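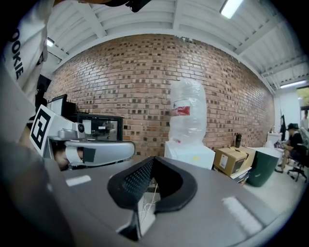
I have been using the same notes program for a very long time, and last week it asked me whether I was new here. The program is called Zemia, it keeps lists, and until the last update it kept them without comment. Now it opens with a tour. Four little balloons point at four buttons I have been pressing for years, and the only way out is a gray link in type so small I took it for dust on the screen. Going by the balloons, I might as well be wearing a shirt with OOKIE down the side in bold black capitals, the R being left for people to fill in themselves. I clicked through. The next morning it offered me the tour again.

I want to be fair to the people at Temis, who make it. An update has to do something or people will ask why they pay for it. But I read the release notes, all 46 items, and the one thing I had asked for (a way to sort by date that stays sorted) was not in there. A new shade of blue was. So was "delight," mentioned twice.

My complaint is with the idea that software must be met again every few months, like a cousin at a wedding. A good program is one I have stopped seeing. My hands know where things are. Move the Save button an inch to the left and you have put my hands back in school, and they resent it more than I do.

Gruler, which does my invoices, is the ugliest program I own. It looks like a tax form and has looked like one since the day I installed it. It is 30 megabytes and has never asked how I feel about it. When they fixed a rounding error last November they sent one email, two sentences long – I nearly framed it.

Zemia now takes up 715 megabytes, and the lists in it are the same lists. Milk is on there. I have a setting called "Reduce suggestions," which I switched on, and it suggested I try "Focus Mode."

There is a feedback form, of course. It gives you 217 characters and then a row of faces. I picked the flat one and went back to sorting by date.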